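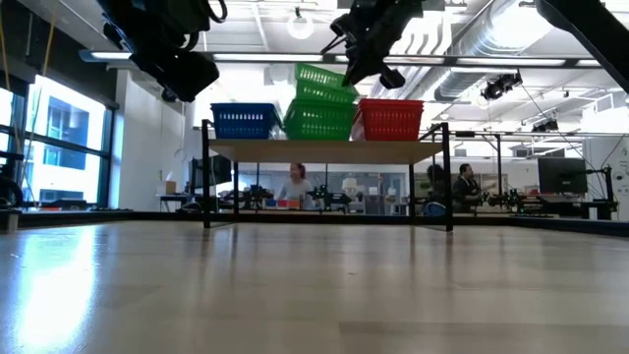 Chapter 2
Listening to a Demo Before You Judge It

I bought my first demo tape at a show in a church basement, from a guy who had a shoebox of them and no change for a ten. It had a photocopied cover and four songs, and on the first listen I hated three of them. I'm telling you this because I went home and wrote a review that same night, for a stapled zine that maybe my cousins read, and I said the band couldn't play. They could play fine. I couldn't hear it yet, and I had never thought about what a demo is for.

So this chapter is about that. In Chapter 1 we talked about albums, where somebody has (usually) had time and money to fix what bothered them. A demo is a different animal and you need slightly different ears for it. We'll stick with heavy and slow music for now – doom, drone, the murkier end of black metal – and we'll get to hardcore and punk tapes later in the book.

Let's start with the recording, because that's what everybody hears first. When the duo Kustetti put out their rehearsal tape, the drums sounded like somebody moving a refrigerator in the next apartment. Plenty of listeners quit right there. I nearly did! But put it on again and follow only the bass. It comes in late on the second track, it sits on one note for a very long time, and then it drops, and the whole song tips over sideways. That move was written. Somebody sat in a room and decided on it. A bad microphone can blur it but it can't put it there or take it away.

I find it helps to ask myself which things in a recording were choices and which things were just what the band could afford. You won't always be able to tell. Barko, who I love, recorded their demo straight to a cassette deck with the input turned up way too far, and for years I described that crackle as poverty. Then Elias Obeidat, who played guitar on it, told me they had a perfectly good take without the crackle and threw it out. I had to go back and correct two old reviews. So write "the guitars are distorted past the point where I can pick out the chords" and leave the guessing about budgets alone unless you've asked someone.

Next, length. Demos run long or short for all kinds of reasons and you shouldn't read too much into it. The Raptis demo is 16 minutes with one riff in it, more or less, and it's one of the best things I own. (My neighbor disagrees.) What I listen for is whether I notice the time. If I'm checking how much is left, I write that down, along with where in the song it happened, and on the next listen I see if it happens in the same spot. If it does, I've got something worth saying in a review. If it doesn't, I was probably just hungry.

Then there's the voice. Beginners tend to write about harsh vocals as if there were only one kind, so a review will say "shrieked vocals" and move right along to the drums. Try this instead. Sing along, badly, in your own kitchen, and notice where you run out of air. Sowmya Devadiga taught me that one when we were sharing a column, and I felt ridiculous, and it worked. You'll find out fast that one singer phrases in tiny bites between the drum hits and another one drags a single word across four bars.

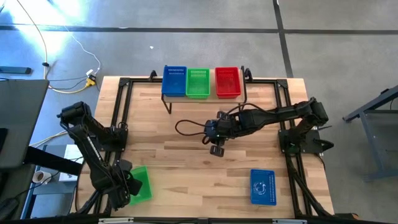 You'll also want to keep notes, and I'd keep them on paper. Mine are a mess of arrows and times and the occasional grocery item. For a demo I do three full listens before I write a sentence anybody else will see: once on speakers while doing nothing, once on headphones, once in the car or on a walk. On the last one I take no notes at all, and whatever I still remember that evening usually ends up as my first paragraph.

One more thing before the exercise. Small bands read their reviews. The Billedwood demo came in a run of 10 copies, so whoever you're writing about has probably seen every word printed on it. You don't have to be nice, and I'm often not, but you do have to be right about what's on the tape. If you say there's a keyboard on track three, there had better be one.

Exercise 2.1. Pick a demo you gave up on. Play it three times over the next week, starting Saturday if you can. Write 200 words after the first listen and put them in a drawer. Write another 200 after the third. Don't look at the first set until you've finished the second, and bring both along when you start Chapter 3, where we'll cut them up.

Comments

Fung-ping Tam: The kitchen thing works on clean vocals too. Scared my roommate though.

So-ying Lau: Is there a tape list for this chapter like there was for the first one? I can't find the Raptis anywhere.

Sum-yee Hung: @So-ying I got mine from a distro table in March, they had a couple left. Also did the exercise and my first 200 words were really mean, yikes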